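4.2 Finger covering and grip on cloth

The Karham paper reports that taped fingers hold thin cloth as well as molded pads do. We are not convinced. Its authors ran 238 pulls on one flat towel, always from the same corner, and a towel is an easy case. We repeated the test on garments with the Malý controller, using 3 closing speeds and leaving every other setting alone.
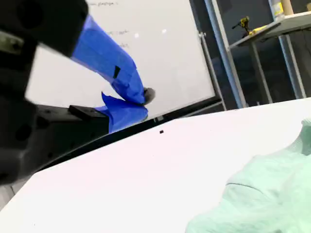 Figure 4. Gripper with both fingers wrapped in blue tape, above the white table. A mint-green fabric lies at lower right.

Tape creases, and a crease changes where the fingers meet. The Endness pads do not have this problem, though they cost more and we have no data on them past 2000 cycles. We also doubt that our own scores say much about the tape alone. The wrist view was overexposed on pale cloth, and a missed grasp may be the fault of the camera as easily as that of the finger. Until the two are tested apart, we would treat any ranking of coverings, ours included, as weak evidence.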